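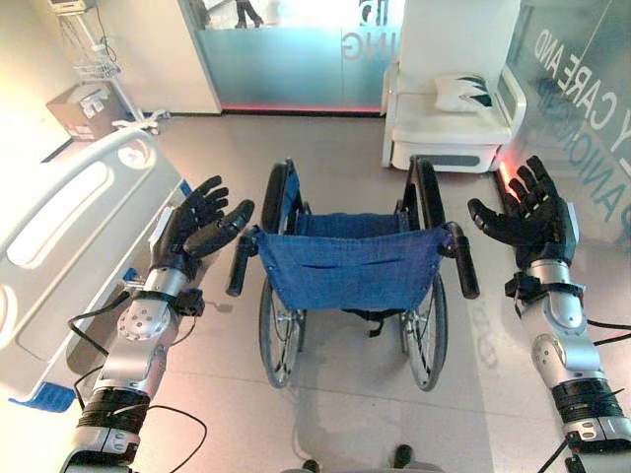 mossbank replied:
So is the Drelesthorpe thing still on or not? Getting three different answers from three different people. My bus only goes as far as Bolger Road now and I need to sort a lift.

tarnside
Posted Nov 13, 2024

Still on. 3 o'clock outside the Riltura office, same side as the chemist. Bring something warm. For anyone who missed the first page – Riltura took over the housing contract from the council in February and people in the asylum accommodation are being told to sign up for "community hours". 30 a month. Cleaning stairwells, painting, clearing the yards. No pay. Don't sign and you get a letter about your room.

kettle_on
Have you seen the letter though? Somebody at work said it only says "may affect your placement". Not the same as being chucked out. Not defending it, just think we should get the wording right before we put it on a leaflet.

tarnside
Seen two of them. "May affect your placement" is what it says, yes. If you had nowhere else to go and no right to work, what would you take that to mean?

kettle_on
I'd be scared, same as anyone. Still think the leaflet should quote it word for word. They'll jump on any mistake, they did last time with the rents.

mossbank
Agree with kettle. Quote the letter. Let people make up there own minds.

oldgasworks
Going to be unpopular here. I did voluntary work for two years when I was signed off and it did me good. Got me out of the house. Some of the lads in Bendau House would be glad of something to do all day, they've said so to me. Is a march really what they want or is it what we want?

pennywhistle
Voluntary is the word there. You could stop going. They can't.

And they'd be glad of a JOB. Half of them had trades before they came. Let them work and pay them, simple as that.

oldgasworks
Not arguing with that. Asking who's spoken to them, that's all.

pennywhistle
Me. Went round twice last week. Four want to speak at the protest, one wants his bit read out by someone else, the rest would like to be left out of it completely and no photos please. So NO PHOTOS of residents unless they've said yes. Can that go on the leaflet too.

tarnside
Will do. Redoing it tonight. Numbers so far – 283 names on the petition, 175 of those with a Drelesthorpe postcode. The council only counts the local ones so please get your neighbours on it.

hedgerow9
Why only outside Riltura? Council signed the contract. They get let off every single time. Should be on the town hall steps.

tarnside
Talked about this at the meeting. Town hall's shut that afternoon, we'd be shouting at a door.

hedgerow9
Wasn't at the meeting, was at work. Some of us can't do 4 in the afternoon. Shouting at a door gets in the paper just the same.

kettle_on
Could do both? Riltura at 3, walk up to the town hall after, hand the petition in at the side desk if it's staffed. Ten mins up the hill.

mossbank
Hill's no good for me or for my mum. Happy to stay at the bottom with the banner.

pennywhistle
Bottom group and top group then. Need stewards for the crossing by the bank, it's a nightmare with the new lights. Who's got the hi vis from the library one?

hedgerow9
Me, six in the boot. Fine, both. I'll finish early and come straight to the town hall bit.

oldgasworks
I'll come and all. Still not sure about the word slavery on the big banner, would put my sister off. But I'll come.

tarnside
Big banner's being repainted anyway, the rain got it. Suggestions for wording by tomorrow dinner time pls. Short ones, it's an old bedsheet.

pennywhistle
PAY PEOPLE FOR WORK. Fits on a single.

mossbank
Yes to that. And still need a lift from Bolger Road, two of us plus a folding chair, if anyones coming that way about half two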